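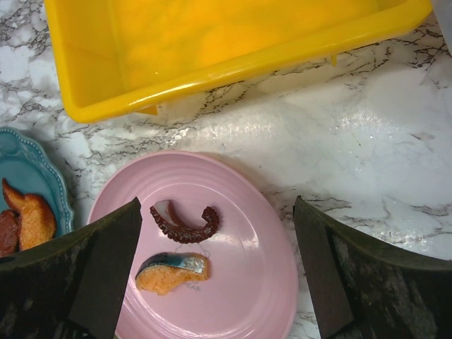 Forum > Kitchens & Counters > Play kitchens and pretend food

Thread: Pretend seafood on the real counter, plus a yellow tray question

marlpit_dee
The octopus and salmon are on the pink plate with the rings. The yellow tray is where everything goes at cleanup time.

My actual question is about sorting. We have one tray for all the pretend food and it's getting to be too much. The set came with 40 pieces, and then both grandmothers added to it. My daughter is four and runs a restaurant most afternoons. She dumps the tray out, takes what she needs, and the rest stays where it landed. I'd like some system she can follow without me.

Second question, is anyone else letting them play on the real countertop? Ours is a white marble pattern with dark veins and I go back and forth on it.

quillback
We do one tray per category. Seafood, fruit, bread, everything else. It worked from the first week with my son. He was a little over four at the time.

The tentacle is great. Ours only has a shrimp and a plain white fish that looks like a bar of soap.

tubbs_and_co
I'd go the other way. Categories are for adults. My kids never once put the bread back with the bread. What worked for us was fewer pieces out. We keep a small batch in the kitchen and the rest in the hall closet, and swap when they get bored. One tray, no sorting, and it takes them two minutes to clean up.

marlpit_dee
How many do you leave out at a time?

tubbs_and_co
It started at 8 and now it's whatever covers the bottom of the tray. If I can't see the bottom, something goes to the closet.

quillback
That works if you don't mind a kid asking where the pizza is every day. Mine remembers every piece he owns.

tubbs_and_co
Mine ask too. I go get the pizza and they hand me something back. It's a trade.

hensley_road
On the countertop, is that real marble or laminate? It matters for what you let them do on it. Pretend food won't hurt either one. A ceramic plate dropped from kid height onto stone will chip the plate before it chips the counter, but I've had it go the other way on an edge.

marlpit_dee
It's from Basside, one of their shiny finishes. It was here when we moved in and I've never gotten a straight answer about what it's made of. It shows every fingerprint when the light hits it, I know that much.

hensley_road
Then treat it like it's real until you find out. No vinegar, no lemon, nothing acidic. Warm water with a drop of dish soap, then a dry towel. The towel is the step people skip and it's what takes care of the streaks.

orrin_b
Is that salmon from the Pindedwood sushi set? We have one with the same kind of silvery skin along the edge, but ours is a lot paler. I wondered if they changed the color.

marlpit_dee
No idea, sorry. The salmon and the octopus both came loose in a bag from my mother-in-law. She got them at a church sale. The 40-piece set is Evureck and it doesn't have any seafood except a crab stick.

orrin_b
OK. If you ever see a name on the underside let me know. I'm trying to replace one that went down a heating vent.

saltine
Does the tray have a lid? I've been looking for a bin in that yellow and everything I find is either clear or gray.

marlpit_dee
I don't have a lid for it. There are a couple of little tabs under the rim that I figured were for one, but I've never seen the tray sold any other way. It came from Holzer, in the garage section, not the toys. It was 6 dollars and I wish I'd bought two.

saltine
Thanks. I'll check there. I paid much more than that for a toy bin and it cracked in the corner.

quillback
Going back to the sorting. If you only have one tray, you could put a divider down the middle. I used a piece of stiff cardboard with contact paper on it. Raw food on one side, cooked on the other. That's how my son wanted it and he still keeps to it.

tubbs_and_co
What's raw and what's cooked, though? The salmon could be either. I can hear the argument already.

quillback
There were arguments. He decided all fish was raw and that was the end of it.

hensley_road
I don't love play dishes on a real counter in general. A four-year-old has to be on a stool to reach, and then the plate is right at chest level. We moved the whole operation to a low table and there were fewer spills and fewer broken things. You do lose the table.

marlpit_dee
We don't have room for a table in there. She has a wide step with a rail and I'm usually standing next to her making dinner. The pink plate is one of our good ones, so I probably should swap it for something I care less about. She likes the rings. She says the rings are for sauce.

bluff_county_mom
My niece's preschool uses a picture of each food taped inside the shelf, so every piece has a spot. It looks very nice. It would take me a weekend to set up and I know I'd be the only one following it.

On cleaning the pieces, do you wash them? I've seen people run them through the dishwasher.

hensley_road
Top rack only if the maker says so. I had a bunch of vegetables come out sticky and they never recovered. By hand in the sink is fine. Use an old toothbrush on anything with texture, and I'd think those suckers collect crumbs.

marlpit_dee
They do. Toothbrush is a good idea.

Update for anyone following. I tried the smaller batch first because it didn't require buying anything. I let her pick what stayed. She kept the octopus, the salmon, all of the eggs and a single green bean. The rest is in a bag on top of the fridge. Cleanup last night took one reminder. If it falls apart I'll try the cardboard divider next.

quillback
Let us know. I still think you'll end up with a second tray.

saltine
Holzer near me had the tray in blue and red but no yellow. Still looking.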